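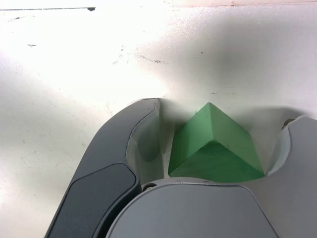
4. What families called the pieces

4.1 How the talk came to be gathered

We should say first that we had not meant to write about names at all. The study began as a fairly plain look at how grandparents and small grandchildren share out the work of building, who places the bottom row and who is allowed to put on the last piece, and the recordings were made with that in mind. It was only when Jordan Tapley sat down to type up the first afternoons in Fostis that the words began to get in the way, pleasantly, of everything else. Hardly a sentence went by in which somebody did not call a block by a name that would mean very little in the house next door, and after a few pages of this we found we were looking forward to the names more than to the towers.

In the end we had 141 recordings from 78 families, all made in the family's own home and all using the same wooden set, the Ereo, which we lent out in its box with the printed sheet taken away. The sheet gives a proper name to every shape and we did not want anybody reading from it. Grandparents were asked to play as they usually would for as long as the child cared to, and to leave the recorder on a shelf or under a cushion and forget it. Most did forget it, and we have a good deal of kettle, a fair amount of dog, and one complete telephone call about a boiler, which we have left out of the counts with the caller's blessing.

By a name we mean any word or short phrase used to pick out one kind of block from the others. "That one" was not treated as a name, and neither was a colour standing by itself. "The green tent" was, and we filed it under tent. Where grandparent and child used different words for the same piece we kept both, and noted who gave way, if anyone did. Laurențiu Ilie and Liam Hulme each went through the typed pages separately and then compared notes over several long and good-humoured mornings. They disagreed most over "lid", which some families kept for one shape and others used for whatever happened to be on top.

4.2 Roofs, tents and the trouble with triangles

The plain square block caused very little talk. It was a brick, a box or simply a block, and once it had been called one of these it stayed that way. Cylinders were livelier, with tin, log and candle all turning up often, and one grandmother who called them pit props, as her own father would have done. The arch was nearly always a bridge, though it became a door quickly enough when it was needed as one.

It was the triangular prism, of the sort shown in green in Figure 2, that gave us by far the richest crop. Set down on one of its long faces with a ridge pointing up, it is a roof to almost everybody, and we had half expected to find roof and nothing else. But children do not leave things the right way up for very long. Stood on its end it was a cheese, a cake, a slice and, in one house, a doorstop that had to be knocked on before anyone could come in. Laid down again it might go back to being a roof, or it might carry on being cheese, and it was here that grandparents and children most often parted company. The grown-ups tended to rename the piece each time it was turned. The children, once they had settled on a word they liked, held on to it through every sort of tumble.

The following passage is from a kitchen table in Vorkaro. The grandfather has been building a farm and the child, a girl not yet at school, has been passing him the pieces.

Grandfather: Now we want a roof for him. Have you got a roof?
Child: That's the cheese.
Grandfather: It was a cheese. It's going to be his roof now.
Child: A cheese roof.
Grandfather: Well, he'll be glad of that, will the pig.
Child: He mustn't eat it.

From then until the end of the recording the piece is "cheese roof" to both of them, and later, when a second farm building goes up, the grandfather asks for "another cheese roof" without any sign that he finds it an odd thing to ask for. We came across this kind of joining-up in a great many homes. Neither word is beaten. They are simply put next to each other, and the pair of them travel on together as the family's own name for the thing.

There were sharper moments too, and it would be wrong to make every kitchen sound like a picture book. In 4 families the grandparent corrected the child each time, kindly enough but without budging, and in those recordings the child mostly stopped naming the piece and took to pointing at it or just reaching across. We would not want to build much on so small a group. One of the grandmothers told us afterwards that she had been brought up to believe you gave a child the right word first and the fun could follow, and she said it with such good sense that we have thought about it a good deal when writing this section.

4.3 Words handed down

Some names had clearly been in the family a long while before our box arrived. Benedito Portela, who carried out the follow-up visits, asked each grandparent whether they had played with blocks as a child and what they remembered calling them. A good number could answer straight away. Several went off to a cupboard or up a ladder and came back with the blocks themselves, worn, chewed at the corners and kept in biscuit tins or old pillowcases, and the visits ran on rather longer than we had promised.

In the Adamczyk household, who have kindly allowed us to use their name, the prism was a "hat". It had been a hat to the grandmother, whose own set had been sawn and sanded by an uncle, and it was a hat to her son, who heard it from her, and it was a hat to the little boy on our recording, who had never seen the old set and applied the word to ours the moment the box was tipped out. Nothing about the shape asks very strongly for it. When we put this to the grandmother she picked one up, set it on top of a cylinder and told us that there was a man in a hat, what else would we call it?

We think this small reply is worth holding on to. Earlier writing on the subject, our own included, has tended to treat the name of a block as a remark on its shape, so that roof is a good name and hat a rather poor one. In the recordings the names belong far more to what the block is put with. A prism on a square makes a house, and so it is a roof. A prism on a cylinder makes a man, and so it is a hat. Families who built houses had roofs, families who built people had hats, and families who liked to play shops had any amount of cheese. The word keeps a record of a favourite game, and it can go on doing so long after the game has dropped out of use.

4.4 Some cautions

Everything here comes from one set of blocks, and a different set might well have brought out different words. The Ereo pieces are brightly coloured, and Dennis Mapplebeck has suggested to us that green in particular may have nudged some families towards tents and hedges and away from roofs. He may be right. The prisms in our boxes came in more than one colour, but the typed pages do not always let us tell which of them was in the child's hand, and we did not think to film. A later round of visits, which we hope to begin in October, will use plain unpainted blocks with some of the same families, and we shall see whether the tents come down.

We should also say that grandparents who offer to take part in a study of this kind are likely to be those who enjoy sitting on the floor, or who at least do not mind getting up from it again. Homes where the blocks stay in the box will have their own words for things, and we have not heard them. Nor did we record parents playing, apart from the odd one who wandered through and could not resist straightening a wall, so we cannot say whether the joining-up of words described in 4.2 belongs specially to grandparents. Our own feeling is that it has a lot to do with having a whole afternoon to spare, and the next section turns to the matter of time.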